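# Bay 12

The Trestwood Robotics Club scored manipulation runs on a sheet Florence Penner had written in her second year. It had four columns: task, episode, outcome, notes. The notes column was the widest and usually the emptiest.

Florence was now in her fourth year and responsible for Bay 12. The task for July was the receiver task. The left arm was to take the USB receiver and present it to the laptop. The right arm was to steady the laptop. The mouse stayed on the mat until a later stage, along with its cover. The club needed 300 accepted episodes before the Malard round. It had 888 recorded and had accepted fewer than half the number it needed.

Salazar ran the policy side and wanted the threshold lowered.

"A slow episode is still an episode," he said.

"It teaches slow," Florence said.

"It teaches completed."

She wrote neither of these down. The acceptance rule was in the club wiki: no contact between grippers, no contact between either gripper and the screen, no pause longer than two seconds. She had written the rule too.

Episode 889 was Sinach's. Sinach was a first-year with 11 hours on the leader arms and a habit of holding her breath through the approach. Florence took the stool by the emergency stop. Salazar started the recorder and read out the episode number.

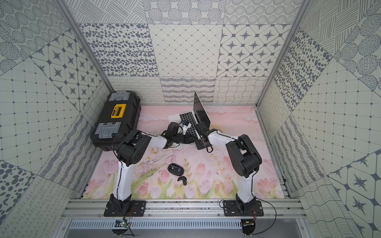 *Bay 12, receiver task. Left arm over the keyboard with the receiver, right arm at the screen edge.*

The grippers were close. Florence put her hand flat beside the stop button and left it there. On the joint monitor the left elbow reported a small oscillation, which was Sinach's wrist.

"Breathe," Florence said.

The oscillation got worse, then better. Sinach backed the right gripper off by a few millimeters. It was a correction Florence had not taught her. The wiki procedure said to withdraw the left arm first, on the grounds that the left arm carried the part. Withdrawing the left arm cost four seconds and failed the pause rule nearly every time. Florence had put the low acceptance rate down to operators.

The left arm came down along the side of the laptop. There was one pause. Salazar read it off the log.

"One point eight."

"Contact?"

"None."

Sinach took her hands off the leader arms and looked at the sheet. Florence entered the task and the episode number. Under outcome she wrote *accepted*. She held the pen over the notes column for longer than two seconds.

*Right arm yields first*, she wrote. *Procedure step 6 is wrong. Mine.*

Salazar read it over her shoulder. He didn't bring up the threshold again that evening. He reset the recorder and asked who was driving 890.

"She is," Florence said, and opened the wiki to edit step 6. The page had been viewed 1,363 times. The edit history had one name in it.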